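Raghavendra Pisharody
19 January 2019

OK, thread time! We finally have numbers on the two-arm lifting work and I've been bouncing around the lab since breakfast, so let me get it out of my system here. Grab a coffee, this one runs long.

The question is simple to say. Give a robot two arms and an object with nothing to grab. No handle, no lip, too wide for one gripper. Can it press in from both sides, pick the thing up, hold it level, and put it down without crushing it?

People do this all day long without thinking. Pick up a shoebox sometime and pay attention to your hands. You squeeze a little, you feel it start to slide, you squeeze a little more. Your left hand knows what your right hand is doing. Robots are terrible at that last part.

The usual way to do it: pick one arm as the leader, make the other one follow. Leader moves, follower copies. Works great on a rigid block. Works badly on cardboard, because the follower is always a hair behind and the walls bow in. I have a whole shelf of bowed-in boxes. My desk looks like a shipping accident.

Our method is called Clalenow (Minttu Hirvonen named it, she won't say where it comes from, I've stopped asking). There's no leader. Both arms get the same target, and the target is about the object: where the box should be and how hard it should be pressed. Each arm then works out its own share.

The piece I love is the squeeze. We don't set a number for it. The policy starts light, lifts a tiny bit, and watches through the wrist cameras for slip. If the box edge drifts down in either view, both arms press harder by the same step. If it doesn't drift, they leave it alone. That's it! That's most of the paper!

Training data was 1,447 demonstrations, all done by people driving the two arms by hand. Minttu did more of them than anyone and she is scary good at it. If you've ever watched somebody fold a fitted sheet properly on the first try, it's that feeling.

We threw out the "perfect demos only" rule early on. In December we trained one version on only the clean lifts and one on everything, including the ones where the person fumbled, stopped, and re-squeezed. The messy set won, and it wasn't close. The clean version had never seen a box start to slip, so when one did it just kept going up with nothing in its hands.

I argued for the clean set, by the way. Loudly, in a meeting, with slides. Minttu has kept the slides.

So, test setup. 16 objects the policy never saw in training: boxes open and closed, pouches, blocks, a few oddballs. Then 1,000 lifts in total, spread across them, with the start position changed every time. A lift counts if the object comes up, stays up for 3 seconds, and goes back down without being dented or dropped.

The old leader-and-follower controller got the same objects and the same start positions, so it's a fair fight. Same arms, same cameras, same rules for what counts as a dent. (Rules for what counts as a dent took us two meetings. I'm not kidding. There is a document.)

Closed boxes: both methods do fine, ours a bit better. A closed box is stiff and forgives you a lot.

Blocks: a tie, more or less. I expected that. If the thing can't bend, being a hair late doesn't matter much.

Open-topped boxes: this is where it gets fun. With no lid there's nothing holding the side walls apart, so too much pressure folds them and too little drops the box. The old controller lost more of these than it lifted. Ours lifted most of them. I ran the count three times because I didn't believe it.

Soft pouches: we're not good at these yet. The fabric moves in the camera view even when the pouch isn't slipping, so the policy gets nervous and squeezes and squeezes. You end up with a very firmly held pouch. It counts as a lift under our rules but I'd be embarrassed to show it to you.

Clear plastic bags are worse. The wrist cameras see straight through them to whatever is behind. We have an idea for this and it's probably a bad idea, but we're going to try it anyway.

A few people asked whether touch sensors would fix all this. Maybe! We kept them out on purpose for this round. We wanted to know how far you get with cameras and motor readings alone, since plenty of labs have exactly that and nothing else. Touch is next on the list.

Someone from the Somogyi group asked if the two policies could run on separate computers with a slow link between them. We tried a small delay and it held up fine, then a bigger one and it got wobbly. No proper numbers yet, so please don't quote me on it.

Thanks to the folks at Plindov for talking us through their calibration routine. Getting both arms to agree on where the middle of the table is took us longer than writing the policy did. If you're starting a two-arm project, do that part first, then do it again.

Code and the full set of demos go up once we've cleaned up the file names (some of them are rude). We'll be talking about it at the Zumora workshop too, so come argue with me about leaders and followers.

Last post! Open-topped box, everyone's least favorite object, now my personal favorite. Go little box go 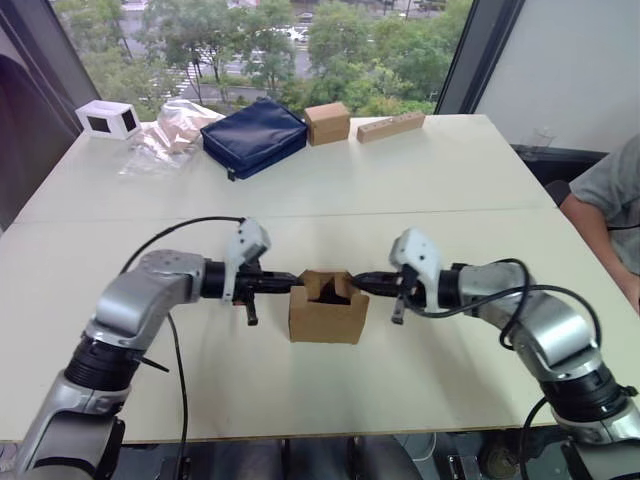
Two grippers, one open cardboard box, held just off the table.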